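How a table turns into a bottle shelf

I have a theory that any flat surface in a shared room will fill up with drinks if you leave it alone for one afternoon. I've been testing it since we moved into the Trillirbridge place (not on purpose!) and so far the theory is winning.

It starts with water. Somebody puts a bottle down, goes off to answer a call, comes back and can't remember which one was theirs, so they open a new one. Multiply that by everybody in the room and by lunchtime you have a little skyline going. Then the juice shows up, and the sauce from whoever ate at the table, and a paper cup, and those tiny wrapped things that come free with takeout and that no human being has ever thrown away on the first try.

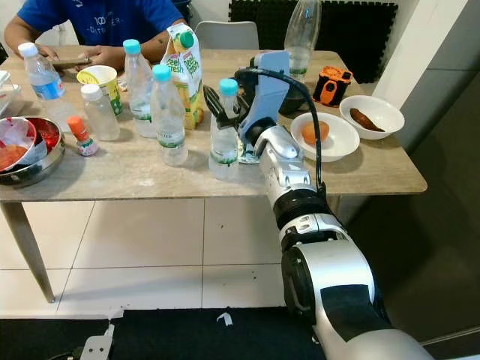 Anca Văduva, who I share the place with, is firmly in the "just clear the whole thing at six" camp. I get it, I do, but I'm a sorter. I can't sweep everything into a bag without looking, because half of those bottles still have something in them and I was raised by a woman who watered her ferns with leftover drinking water. So I go one at a time. Lift it, check it, decide. Plain water goes to the plants, empties go in the recycling with the caps back on (our pickup wants them on, yours may not, so check), and anything cloudy gets poured down the sink at arm's length with no further questions.

Juice cartons are the ones that slow me down. Ours have to be rinsed and flattened, and the screw cap always pops up again like it has opinions. Sauce bottles go back in the fridge door if there's a decent amount left. Paper cups go in the trash, unless I want one for seeds, and right now I want all of them for seeds because it's March and I've gone a bit overboard with the basil.

I did buy a marker pen so we could write names on the caps. It lasted maybe two days before the pen itself went missing, and I suspect it's down the side of the couch with the other one. Then I tried a refillable 700 ml bottle each, which I still think is the right idea! Mine is great. Anca's has been in the trunk of her car since the weekend we got them.

Next up is a tray. One tray, in the corner, and all drinks live on it. I'll let you know how that goes once I find one that fits.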